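Home Cooking > Baking & Pastry > Tarts, Pies, Quiche

Soggy bottom on custard tart, losing my mind

crustfallen
5 Jan 2022
Third leek and gruyere tart in a row with a wet base. Blind baked 20 min, beans in, egg washed, the whole deal. Using the Erninov pan, the dark one with loose bottom. Company coming and I refuse to serve soup on cardboard. Help

mapleandrye
20 min isnt enough. Beans out, then another 10 til it's really tan. Most people pull it way too pale.

Posts: 3644
pie_hole_266
Disagree, it's the leeks. They hold so much water. Cook them down til you're sick of looking at them, then cool on paper towels. I don't even blind bake anymore.

mapleandrye
No blind bake with custard?? good luck

pie_hole_266
Been doing it since March, bottom rack, preheated sheet pan. Never had a wet one. Gallagher's cookbook does it the same way, page 80 if you have it.

crustfallen
Don't have it. Leeks got maybe 8 minutes – so yeah, that could be it. Oven is a Furneo, runs cool I think

tinroofbaker
Get a thermometer before you change anything else. My old Furneo was way off and I blamed my dough for a year. Also what cheese, the bagged Groka stuff? It weeps.

crustfallen
Block, grated it myself. Ordering a thermometer now 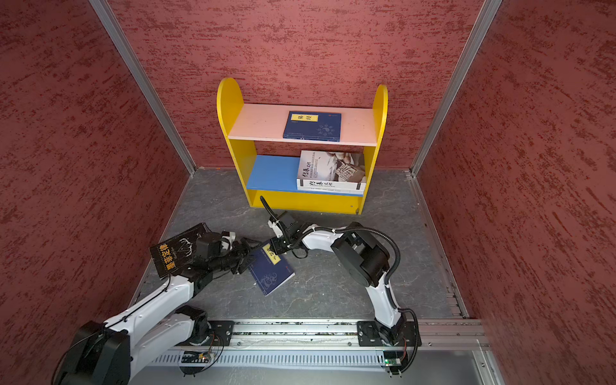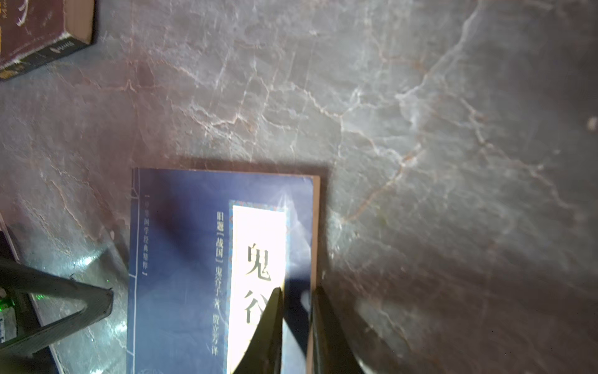
tinroofbaker
Good, block is better. Put the thermometer in the middle of the rack, not hanging by the door, and give it a full half hour before you beleive it. For the dough, chill it in the pan and dont roll too thin, just under a quarter inch is fine for custard. If it domes with the beans out, press it down with a spoon. I write my bake times on scrap paper and stick it inside a paperback, blue cover like the one lying on the gray marble pattern there, otherwise I forget everything by the next tart.

mapleandrye
Quarter inch is a brick. Go thinner and bake it longer.

pie_hole_266
for once I agree with maple

crustfallen
ok going thinner, leeks 25 min, beans out for the last 10. Will report back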